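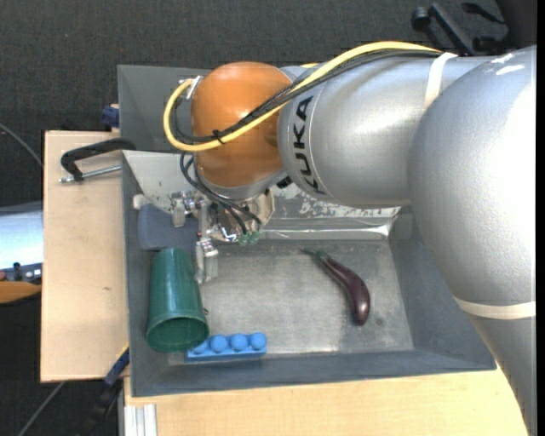
A KUKA arm over the sorting bin at the Hondwood open day.

Open days should publish their failure counts

The Hondwood lab opened its doors on 30th August, and I spent most of the afternoon at the bin-picking station. The task was simple to state. An arm with a two-finger gripper takes mixed objects out of one metal bin and moves them to the one behind it. The objects were the usual assortment: a green plastic cup, a long blue toy brick, an eggplant, a soft-looking block. The control software is called Arkine and is developed with a small firm, Fasthorpe, that sells handling cells to food packers.

My complaint is with how the result was presented. A poster next to the cell said the system had made 2230 picks since May. It did not say how many of those picks were attempts and how many were successes. It did not say whether a pick that was dropped halfway counted as one. I asked. The answer was that the number came from the log and that the log records gripper closures. A gripper can close on air.

This matters because the objects are not equally hard. A cup lying on its side has an open rim that a finger can hook, but only if the wrist comes in at a suitable angle. A brick against a wall leaves little room for the second finger. An eggplant is smooth and curved, and it can roll when touched off center. An average over all of these says very little to a person who wants to pack one of them. A buyer with a line full of eggplants needs the eggplant number.

I kept my own tally for 23 attempts. The arm placed 11 objects in the rear bin without help. I do not offer that as a measurement of the system. The sample is small, the lighting was changed twice for visitors, and the operator was answering questions while running it. It is still more than the poster told me.

The usual defense is that the public does not want tables. I think this underrates the public. The people standing near me noticed every miss and began guessing at causes, and some of the guesses were good. One man thought the approach was too steep near the sloping walls, which was my view too. A printed sheet with attempts, successes and type of failure for each object would have given that conversation something to work with.

Gudeta, the group with the smaller cell down the hall, did this. Their sheet listed 651 attempts by object, with misses split into bad grasp, slip and collision. The success rate was modest. I came away with more confidence in their work than in the larger station, and I could say exactly which parts of it I doubted.

I would ask for three changes next year. Define a pick on the poster. Report results by object. Leave the operator alone for one full run, with the count on a screen, and let the visitors watch it fail at whatever rate it fails.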